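Notes for session 7: how a disk drive finds its place
Reginald Marchetti, Storage Hardware, Billham
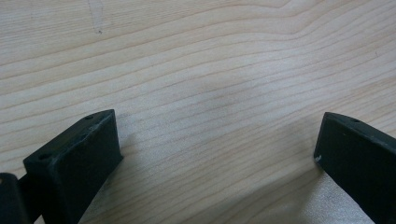 Last time we got as far as sectors, and I promised I'd explain how the head knows which track it's sitting over. I'll start with the old picture of a disk as a set of perfect rings, because that's what most of you drew in November. It's a decent sketch, but real tracks wobble a bit. Look at the wood grain: long wavy lines, bunched tightly towards the middle and more spread out elsewhere. If you had to follow one of those lines with a pencil at speed you'd be correcting all the time, and so is the drive (only it's much, much better at it than you or me!).

The corrections come from servo marks. These are short patterns written at the factory, in between the stretches of your own data. Every time one passes under the head, the drive reads the track number and then a finer signal that says "a touch too far in" or "a touch too far out". The arm gets nudged accordingly.

Now a sum, and please do it on paper. Suppose our platter turns 600 times a minute, far slower than a real one but lovely for arithmetic. That's ten turns a second, so one turn takes 100 milliseconds. On average you wait half a turn for your sector, so 50 milliseconds. Add 3 for the seek and 2 for settling and you get 55. Rongrong Qian asked whether settling counts as part of the seek. Some data sheets say yes, some say no, so read the small print before you compare two drives.

Next time: what happens when a servo mark can't be read. Bring your answers to the sum, and have a go at it again with the speed doubled.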